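Teleop demos: where do you put the hands before you hit record?

Posted in Teaching and Demonstration, November

We have a two-arm robot on a fixed torso with multi-fingered hands, driven remotely with a pair of gloves and a foot switch. I'm collecting demos for putting slides on a shoe rack. So far I have 53 episodes and the trained policy is bad in one particular way. It does fine once it has hold of a slide, but it often stalls at the start, or drifts one hand off to the side and stays there.

When I play the demos back, my starting positions are all over the place. Sometimes I begin with the arms low, sometimes one hand is already over the rack. I never thought about it, I just pressed the switch when I was ready. Is this likely to be the problem? Should I throw those episodes out, or trim the beginnings? Also, should I keep the slides in the same place every time or move them? I have read both.

I can do 30 episodes in a morning before my shoulders give up, so I would like not to redo everything.

Grallow

Murthy
Yes, fix the start pose. Also check your lag. We had a stall at the start that was only the recorder beginning two frames before the arm commands did.

Tharun Chettiar
The start pose is the most likely cause, and the stalling fits. If the first second of every demo shows something different, the policy has very little to go on when it wakes up in a pose you never recorded twice.

What we do is pick one ready pose and save it as a joint preset. Ours has both arms forward over the floor, hands open, thumbs pointing toward each other. The operator calls the preset, waits for the arms to settle, puts the gloves in a matching position and then presses the switch. If you skip the matching step the arms jump when control passes to you, and the jump goes into the data. You then teach it to jump.

Don't delete the 53. Play each one and cut everything before the first deliberate move toward a slide. Keep the trimmed ones as extra data and record a new set from the preset. Mix them, train, and see if the stall goes away. If it gets worse, drop the old ones and train on the new set alone.

On moving the objects: keep the robot's start the same and move the slides. Those are two separate things and people mix them up, which is probably why you read both. We tape an area on the floor and place objects inside it for tasks that start from the floor. For the rack, shift the slides along the shelf a little between episodes and swap which pair you begin with.

Some smaller things that cost us time:

Look at every camera before a session, including the ones at the wrist. Ours once slipped in its bracket and we recorded most of a day before checking. You can keep a still from a good day and compare.

Watch where the arm cables hang. A cable that catches on something at full reach will make you correct by hand without noticing, and the correction shows up in the demo.

Stop when you get tired. My late episodes are slower and have more regrasps in them. I would take 2 short sessions over one long one.

If you fumble a grasp and recover cleanly, keep the episode. If you fumble and then flail, throw it out. Write down which is which at the time, as you won't want to watch them all again.

We had 1,449 episodes across all tasks at last count and the ones from before the preset are the ones I trust least.

Some views from our floor setup:
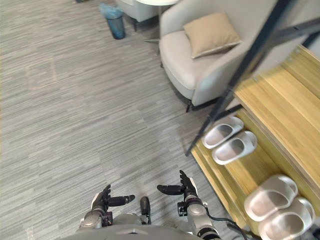
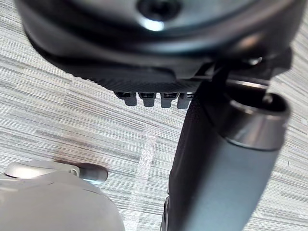
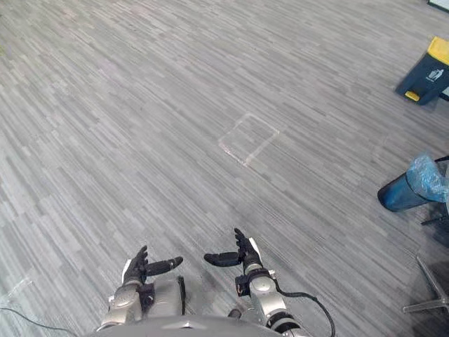
Last one: open hands over the carpet, with the square outline ahead of them.

Pristevby
I disagree a bit about using only one start pose. It works, but then the policy only works from that pose, and if somebody bumps the arm you are back to stalling. I record most from the preset and then a small batch where I call the preset and nudge each arm a few centimeters before starting. It doesn't need to be many.

Agree about matching the gloves first. Our software refuses to hand over control until the gloves and arms are close enough. If yours has a setting like that, turn it on.

Grallow
Thanks, all. Trimmed the old set last night and it went faster than I expected. A lot of them had several seconds of me doing nothing at the front, so that can't have helped. I'll set up a preset and do a new 30, then try the nudged batch after. Murthy, I checked the lag and it looks fine, but I'll look again with the new recordings.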